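발표 시간은 질문까지 해서 삼십 분. 물 챙기기. 노트북 알림 끄기(지난번에 메신저 다 떴음).

# 검색창에 사람들이 진짜로 치는 말: Judham 사이트 내 검색 로그를 들여다본 이야기

## 슬라이드 1. 인사

안녕하세요, 저는 Judham에서 검색을 담당하고 있습니다. 담당이라고 하니까 팀이 있는 것 같은데 저랑 Wojciech Witkowska 님, 둘이에요. 오늘 Wojciech 님은 못 오셨고, 슬라이드 뒤쪽 그래프는 거의 다 그분이 그린 거니까 예쁘다 싶으면 그쪽으로 박수를 보내 주세요. 못생긴 그래프는 제가 그렸습니다.

(여기서 잠깐 쉬기. 웃든 안 웃든 넘어가기.)

오늘은 구글이나 네이버 같은 바깥 검색 얘기가 아니고요, 우리 사이트 오른쪽 위에 있는 조그만 검색창 얘기예요. 검색 마케팅 발표는 대부분 바깥에서 사람을 어떻게 데려오느냐를 다루잖아요. 저도 그런 발표 좋아하고 많이 들었는데, 정작 들어온 사람이 우리 검색창에 뭘 치는지는 저희 회사에서 꽤 오래 아무도 안 봤어요. 로그는 쌓이는데 여는 사람이 없는 거죠. 손 한번 들어 볼까요? 본인 회사 사이트 내 검색어 목록을 최근 한 달 안에 열어 보신 분?

(손 든 사람이 많으면: "아, 그럼 저보다 훨씬 잘하고 계신 거니까 끝나고 저 좀 가르쳐 주세요." 적으면: 그냥 끄덕이고 넘어가기. 놀리지 말 것.)

## 슬라이드 2. 어쩌다 시작했나

시작은 고객센터였어요. 3월에 고객센터에서 메시지가 하나 왔는데, 내용이 "게이머 마우스패드 안 파냐는 문의가 자꾸 오는데 우리 팔지 않아요?"였어요. 네, 팝니다. 잘 팔려요. 메인 화면에도 걸려 있었고요.

그런데 상품명이 영어로 Gamer예요. 제조사가 준 이름 그대로 넣은 거죠. 그래서 한글로 "게이머"라고 치면 결과가 없다고 나왔어요. 하나도요. 메인에 떡하니 걸린 물건이 검색에서는 없는 물건이었던 겁니다. 그날 오후 네 시쯤에 제가 직접 쳐 보고 한참 화면만 봤어요. 창피하기도 하고, 그럼 이런 게 얼마나 더 있는 거야 싶기도 하고.

그래서 로그를 열었습니다. (클릭)

## 슬라이드 3. 결과 없음 목록

저희 쪽 검색 엔진은 사내에서 Ginting이라고 불러요. 이름 뜻은 저도 모릅니다. 만든 분이 퇴사하셨어요. Ginting은 검색어, 시각, 결과 개수, 그리고 다음에 뭘 눌렀는지를 남깁니다. 여기서 결과 개수가 0인 것만 뽑고, 띄어쓰기랑 대소문자만 다른 건 하나로 묶었더니 서로 다른 검색어가 1482개 나왔어요.

(숫자 말하고 한 박자 쉬기.)

1482개가 한 달 치예요. 처음엔 스프레드시트에 붙여 넣고 위에서부터 읽었습니다. 정말 그냥 읽었어요! 자동 분류 같은 건 나중 일이고, 저는 처음 한 번은 사람이 눈으로 읽는 걸 강력히 권합니다. 이틀 걸렸고, 커피를 많이 마셨고, 읽다 보면 사람들이 좋아져요. "엄마가 좋아할만한거" 이런 검색어가 있거든요. 문장으로 치는 분들이 생각보다 많습니다. "저번에 산거 똑같은거"도 있었어요. 이건 사실 검색이 아니라 주문 내역 링크가 안 보인다는 뜻이잖아요. 그래서 이건 디자인팀에 넘겼고요.

읽으면서 옆 칸에 이유를 적었는데, 하다 보니 이유가 몇 가지로 모이더라고요. 그게 다음 장입니다.

## 슬라이드 4. 왜 결과가 없었나

- **이름이 다르다.** 우리는 "멀티탭"이라고 등록했는데 사람들은 "콘센트 여러개"라고 칩니다. 게이머와 Gamer도 여기 들어가요. 세어 보니 579개. 제일 컸습니다.
- **오타, 혹은 자판 문제.** 한영 전환을 안 하고 친 것들이요. 영어 알파벳으로 뭔가 외계어처럼 찍혀 있는데 한글 자판으로 바꿔 읽으면 멀쩡한 단어예요.
- **진짜로 안 파는 것.** 이건 검색팀 잘못은 아니지만 상품팀한테는 보물 지도 같은 거죠.
- **물건이 아닌 것.** 반품, 배송 조회, 영수증, 비밀번호. 검색창을 고객센터로 쓰는 분들.

(청중에게: 혹시 다섯 번째 칸이 뭐였을지 궁금해하면 "그냥 키보드에 고양이가 올라간 것 같은 것들"이라고 답하기. 실제로 시트 제목이 '고양이'임.)

여기서 제가 실수한 걸 하나 고백할게요. 저는 처음에 오타가 제일 많을 거라고 확신했어요. 그래서 로그를 다 읽기도 전에 오타 교정 기능 견적부터 받았습니다. 견적서가 꽤 두꺼웠고, Wojciech 님이 "일단 끝까지 읽고 얘기하자"고 해서 미뤘는데, 세어 보니까 이름이 다른 경우가 훨씬 컸던 거죠. 견적은 조용히 서랍에 넣었습니다.

## 슬라이드 5. 동의어 사전, 손으로 만들기

그래서 한 일이 동의어 사전이에요. 네, 굉장히 옛날 방식입니다. 요즘 벡터 검색이다 임베딩이다 하는 시대에 무슨 사전이냐 하실 텐데, 저희는 둘이고 Ginting은 오래된 엔진이고, 사전은 텍스트 파일 하나면 되거든요. 한 줄에 같은 뜻인 말들을 쉼표로 쭉 적습니다.

첫 버전은 113줄이었어요. 113줄! 점심 먹고 와서 오후에 다 썼습니다. 줄마다 저랑 Wojciech 님이 번갈아 보면서 "이거 진짜 같은 말 맞아?"를 했고요.

이게 은근히 싸움이 납니다. 예를 들면 "거치대"하고 "받침대". 저는 같은 말이라고 생각했는데 Wojciech 님은 받침대를 치는 사람은 냄비 받침을 찾는 거래요. 로그에서 받침대 다음에 뭘 눌렀는지 봤더니 둘 다 섞여 있더라고요. 이럴 때는 한쪽 방향만 걸었습니다. "거치대"를 치면 받침대도 나오는데, "받침대"를 쳤다고 거치대가 위로 올라오지는 않게요. 양방향이냐 단방향이냐, 이거 꼭 나눠서 관리하세요. 처음부터 나눠 놓으면 나중에 편합니다. 저희는 안 나눴다가 파일을 한 번 갈아엎었어요.

그리고 욕심내면 안 되는 게, "케이블"이랑 "충전기"를 동의어로 묶었다가 상품팀 전화를 받았습니다. 충전기를 친 사람한테 줄만 잔뜩 보여 준 거예요. 매출이 어쩌고 하기 전에 일단 제가 손님이어도 짜증 났을 것 같아요. 그날 바로 뺐습니다.

## 슬라이드 6. Trurnance 붙인 얘기

손으로 읽는 건 한 달 치니까 가능했고, 매달 그렇게는 못 하죠. 그래서 로그 분석 도구를 붙였어요. 저희가 쓰는 건 Trurnance고요, 광고 아닙니다. 돈 내고 씁니다. 비슷한 도구는 많으니까 여러분 환경에 맞는 걸 쓰시면 돼요.

제가 Trurnance 화면에서 매주 보는 건 세 칸뿐입니다. 더 많은데 안 봐요.

1. 결과 없음 검색어 중에 이번 주에 새로 올라온 것
2. 결과는 있는데 아무것도 안 누르고 다시 검색한 것
3. 검색하고 나서 고객센터 페이지로 간 것

두 번째가 제일 재밌어요. 결과가 0이면 그나마 로그에 티가 나는데, 결과가 서른 개쯤 쫙 나왔는데 죄다 엉뚱한 경우는 숫자만 보면 성공이거든요. 손님은 화면을 보고 "아닌데" 하고 말을 바꿔서 다시 칩니다. 이 "말 바꾸기"를 이어 붙여 보면 동의어 후보가 저절로 나와요. "발 따뜻한거" 다음에 "발난로", 그다음에 "족온기", 그러다 클릭. 손님이 직접 사전을 써 주고 있는 셈이죠.

도구 설정하면서 걸렸던 것도 말씀드릴게요. 자동완성 때문에 글자를 칠 때마다 검색이 한 번씩 찍혔어요. "ㅁ", "마", "마ㅇ", "마우" 이런 게 다 따로 기록되니까 처음 대시보드를 켰을 때 인기 검색어 상위권이 자음이었습니다. 엔터를 누르거나 결과 화면까지 간 것만 세도록 바꾸고 나서야 볼 만해졌어요. 혹시 여러분 인기 검색어에 "ㅁ"이 있으면 이걸 의심해 보세요.

(여기 시간 체크. 십오 분 넘었으면 슬라이드 7은 첫 문단만.)

## 슬라이드 7. 개인정보

짧게 하겠지만 꼭 해야 하는 얘기입니다. 검색창에 사람들이 별걸 다 칩니다. 전화번호, 주문번호, 이메일, 가끔 주민등록번호처럼 생긴 것까지요. 로그를 사람이 읽기 시작하면 이걸 사람이 읽게 되는 거예요.

저희는 숫자가 길게 이어지거나 골뱅이가 들어간 검색어는 저장하기 전에 가립니다. 저장하고 나서 가리는 게 아니라 저장 전에요. 이 순서 때문에 개발팀이랑 회의를 좀 했는데, 법무 쪽에서 한 줄로 정리해 주셔서 끝났어요. 그리고 누가 쳤는지는 제 화면에 안 나옵니다. 저는 그게 마음 편해요. "엄마가 좋아할만한거"를 친 분이 누군지 저는 몰라도 되거든요.

외부 도구로 보낼 때도 가린 다음 걸 보냅니다. 계약서에서 보관 기간 조항 한 번 읽어 보시고요. 저는 안 읽었다가 나중에 읽었습니다.

## 슬라이드 8. 바깥 검색이랑 비교하지 말 것

이건 윗분들께 보고해 본 분이라면 아실 텐데, 사이트 내 검색 숫자를 들고 가면 꼭 이런 질문이 나와요. "그래서 구글에서 우리 순위는?" 아니면 "네이버 유입이랑 합치면 얼마야?"

안 합쳐집니다. 바깥에서 검색하는 사람은 아직 우리 가게 앞을 지나가는 중이고, 안에서 검색하는 사람은 벌써 들어와서 점원을 부르고 있는 거예요. 저는 이 비유를 보고할 때마다 씁니다. 세 번째 보고부터는 윗분이 먼저 말씀하시더라고요, "아 그 점원 부르는 거".

다만 단어는 서로 빌려 쓸 수 있어요. 안에서 많이 치는 말을 상품 페이지 제목에 넣어 주면 바깥에서도 찾기 쉬워질 수 있잖아요. 저희도 Gamer 마우스패드 페이지 제목에 "게이머"를 넣었어요. 그 뒤에 바깥 유입이 얼마나 변했는지는 같은 시기에 할인 행사가 있어서 말씀드릴 만한 숫자가 없습니다. 누가 물어보면 없다고 대답하기. 지어내지 말기.

## 슬라이드 9. 월요병 없이 굴리는 법

제목은 Wojciech 님 작품이고요. 요는 이걸 습관으로 만드는 거예요. 저희가 하는 방식입니다.

- 일주일에 한 번, 오전 열 시, 삼십 분. 달력에 박아 두고 둘 다 노트북을 들고 옵니다.
- 새로 올라온 결과 없음 검색어를 위에서부터 읽습니다. 시간이 되면 중간이어도 멈춰요.
- 사전에 줄을 추가할 때는 옆에 이유를 적습니다. 석 달 뒤의 제가 이걸 왜 넣었는지 몰라서 지울까 말까 하거든요.
- 추가한 말은 그 자리에서 직접 검색해 봅니다. 휴대폰으로도요. 휴대폰에선 첫 화면에 상품이 두 개밖에 안 보여서 느낌이 완전히 달라요.
- 안 파는 물건 목록은 상품팀 채팅방에 그대로 붙입니다. 설명 없이요. 설명을 붙였더니 안 읽으시더라고요.

상품팀이 그 목록을 보고 들여온 물건도 있어요. 뭔지는 아직 출시 전이라 말 못 합니다. (웃으면서 넘기기. 뭐냐고 물어봐도 진짜 말하면 안 됨!!)

## 슬라이드 10. 내일 회사 가서 해 볼 것

거창한 건 필요 없고요. 내일 출근해서 개발자분이나 로그 권한 있는 분께 결과 없음 검색어 한 달 치만 달라고 해 보세요. 엑셀이면 충분합니다. 그리고 위에서부터 읽으세요. 본인 가게의 대표 상품을 한글로, 영어로, 띄어쓰기를 틀려서 한 번씩 쳐 보시고요. 저는 그걸 삼 년 늦게 했어요.

들어 주셔서 감사합니다. 질문 받을게요.
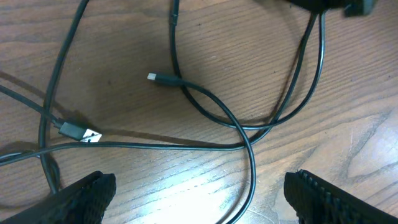 ## 질문 나올 만한 것들 (화면에 띄우지 말 것)

- 사전이 커지면 느려지지 않나요? → 우리 규모에선 차이를 못 느꼈음. 훨씬 큰 데는 모른다고 말하기.
- 왜 임베딩 안 써요? → 쓰고 싶음. 엔진 교체랑 묶여 있어서 일정이 아직 없음. 그때 가도 사전은 평가용 정답지로 쓸 생각.
- 신조어는요? → 주간 회의에서 걸림. 못 읽는 단어는 후배들한테 물어봄.
- Trurnance 가격? → 계약마다 다르니 직접 문의하시라고.
- 자료 공유? → 슬라이드는 공유, 검색어 원본은 안 됨. 명함 챙겼는지 확인.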